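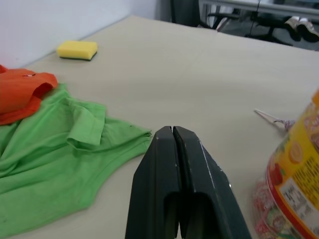 Unit 4: Moisture, Fiber and Finish
Course handout, Textile Care and Fabric Behavior
Westerberg campus, evening section

4.1 Scope of this unit

Unit 3 dealt with yarn and knit structure. This unit covers what water does to a finished fabric: uptake, swelling, shrinkage, creasing and drying. Dyeing is left for Unit 6. Students who missed the Unit 3 session should read the section on loop geometry first, as the shrinkage material depends on it.

4.2 Moisture regain

Regain is the weight of water held by a fiber, given as a percentage of its oven-dry weight. Moisture content uses the same water weight but divides by the total weight of the damp sample. The two figures get mixed up in lab reports every term. State which one you are using.

Regain (%) = (conditioned weight - dry weight) / dry weight x 100

Worked case. A cotton swatch is dried to constant weight and reads 200 g. It is left in the conditioning cabinet overnight and reads 216 g.

Regain = 16 / 200 x 100 = 8 percent
Moisture content = 16 / 216 x 100 = 7.4 percent

Cotton, linen, wool and viscose take up a lot of water because their molecules carry groups that bond with it. Polyester and polypropylene take up very little inside the fiber. A wet polyester shirt holds its water between the fibers and yarns, and most of that comes out in the spin.

4.3 Swelling

When a cotton fiber takes up water it gets thicker but hardly any longer. In a yarn made of twisted fibers, thicker fibers force the spiral path outward, and the yarn shortens unless the twist can relax. In a woven cloth the swollen yarns also have to bend further around each other, which pulls the cloth in. The effect is larger in tightly set cloth.

Viscose swells more than cotton and loses a good part of its strength when wet. Cotton gets somewhat stronger. Handle wet viscose samples with both hands under the full width.

4.4 Types of shrinkage

Relaxation shrinkage. Fabric is stretched during knitting, finishing and winding. Water and movement let it return toward its resting size. Most of the change occurs in the first few washes.

Swelling shrinkage. Described in 4.3. Part of it reverses on drying and part of it does not.

Felting shrinkage. Found in wool and other animal hair. The scales let fibers travel in one direction under agitation. It does not reverse.

Heat shrinkage. Found in thermoplastic fibers that were not heat set, or that were later heated above their setting temperature.

Single jersey, the usual T-shirt fabric, tends to shrink in length and may grow in width at the same time. The loops are drawn long during manufacture and become rounder when they relax. Report the two directions separately and do not average them.

Change (%) = (final length - original length) / original length x 100

A negative result is shrinkage. With benchmarks set 500 mm apart and a reading of 475 mm after drying, the change is -5 percent.

4.5 Creasing and recovery

A crease is a bend that has set. In dry cotton the bonds between neighboring chains resist movement. Water breaks some of these bonds, the chains shift, and new bonds form in the bent position as the water leaves. The same process explains why damp ironing works better than dry ironing.

Polyester recovers well at room temperature and poorly if it is cooled quickly while folded, as happens when a hot load meets a cold rinse. Blends fall between the two parent fibers, though not always in proportion to the mix.

Resin finishes tie the cellulose chains together and improve recovery. The cost is lower tear strength and lower abrasion resistance. Compare the treated and untreated strips in the Miscombe sample book before the lab.

4.6 Drying

Drying of a wet fabric has two main stages. In the first, the surface stays wet and the rate depends on air speed, air temperature and humidity. In the second, water has to move out from inside the yarns and fibers, and the rate falls. Overdrying takes place at the end of the second stage. It adds to static, stiffness and fiber loss.

4.7 Lab procedure

Cut three specimens per fabric, clear of the selvage. Mark both directions with the Clovix textile pen. Ordinary ballpoint runs.
Condition the specimens flat, without weights, and measure.
Wash at 60 degrees Celsius with the reference detergent. Wool and viscose go in the cool bath.
Dry flat on the mesh screen. Do not pull corners square.
Condition again, measure again, and record to the nearest millimeter.

Abrasion specimens are run for 2000 cycles on the Clallix tester. Stop earlier if two yarns are broken, and record the cycle reading at that point.

4.8 Reporting

Give fiber content, structure, original length, final length and percentage change for each direction. List every specimen, including any that were discarded, with the reason. Round only the final percentage. Write-ups without units will be returned unmarked.

Reading for Unit 5: detergents and water hardness, first two sections.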